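Lillik stem vase, red
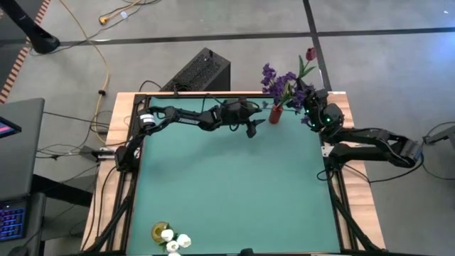 The small red Lillik, standing on a teal-green work surface.

Price: 22 pounds
Item number: 603
Sold by: Warneck Homeware

Small vases get sold with big promises. The maker's leaflet says the Lillik will "bring calm to any room", and we have left that off our own label. It's a vase. It holds one or two stems and takes up very little of a shelf, and if the room wasn't calm before, we doubt it will be afterwards.

Jolene Grimshaw buys our glass and pottery and took some persuading. We've stocked bud vases before, and most of them had the same two faults: they tipped over with anything taller than a daisy, and they left a ring on the furniture. The Lillik did better on the first than we expected. A single tulip stayed up all week on a windowsill in the shop. A long-stemmed rose did not, so cut your roses short or buy something heavier.

As for rings, we still use a coaster. The leaflet says the base is sealed. So did the leaflet for the Abdella, and we had 52 of those sent back.

Height: 163 mm
Holds: up to 52 ml, less once the stem is in
Cleaning: by hand, with a bottle brush. The maker says dishwasher safe. Ours went dull after a few washes.
Colour: red only. A white one has been promised for May, though it was promised for last May as well.

Does it work with dried flowers? Yes, and we think that's its best use. Dried grasses weigh next to nothing and you never have to get a brush down the neck.

What about the "flower food" sachet in the box? Kiros Jemal in our Flustport shop tried it with tulips against plain tap water, and could not tell the two apart. Use it if you like.

Is it worth the money? On its own, just about. We wouldn't pay extra for the gift box – it's thin card and it arrives dented more often than we'd like – so we sell the vase without it unless you ask.

Returns are accepted within 22 days if the vase is unused. Chips must be reported on the day it arrives, with the packing kept.

Page last checked Sat 18 January.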